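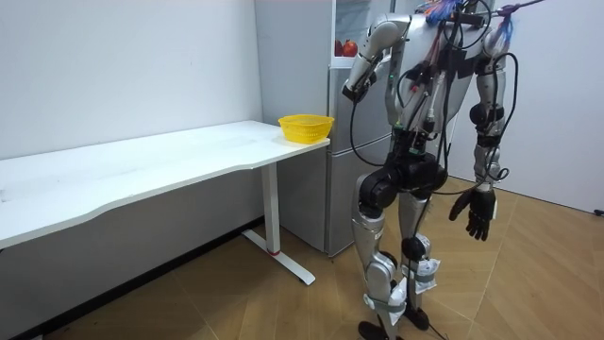
Home Storage Basics, Handout 3: Fruit in the Refrigerator

Most advice about where fruit goes in a refrigerator is repeated far more often than it is tested. Read tonight's chart from Olevmont with that in mind. It lists 14 fruits and gives each one a "correct" zone, and it doesn't say how anyone arrived at the zones.

What we can say with some confidence:

Cold slows ripening. It also slows mold, though it doesn't stop it. A whole pomegranate has a tough rind and keeps well in the cold, usually for weeks. It will keep on a cool counter too, for less time. Once it is opened, the seeds belong in a covered container and should be eaten within days.

Thin-skinned fruit is another matter. It bruises, and a bruise is where the trouble starts.

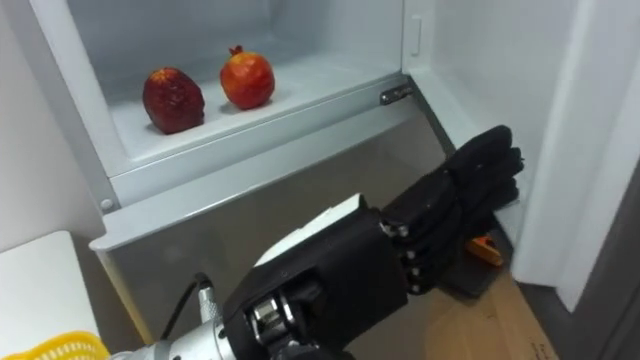

Spacing is the next claim to look at. The usual line is that whole fruit must never touch. I have yet to see good evidence that a small gap does much for two sound pieces of fruit. It does make it easier to spot a soft one, and air can move around them. If you have the shelf room, leave the gap. If you don't, check them more often.

Drawers. A crisper drawer holds humidity better than an open shelf, provided it closes properly. The sliders marked "fruit" and "vegetable" mostly open or close a vent. Whether yours makes any difference depends on the seal, how full the drawer is and how often people go into it. Karkau's booklet treats the slider as settled science. I wouldn't.

Gadgets. Ethylene absorbers (the little packets and pods) are sold with big promises. Before you buy, ask what they were compared with, and for how long.

For next time: keep 2 pieces of the same fruit, one on a shelf and one in a drawer. Write down the date you put them in and what you find when you check. One pair proves very little, so we'll pool everybody's notes in September and see if there is anything in them.

Related handouts
Handout 2: Reading a Refrigerator Thermometer
Handout 4: Leftovers and the Sniff Test
The Eshun Shelf Chart, With Objections
Do Produce Bags Work?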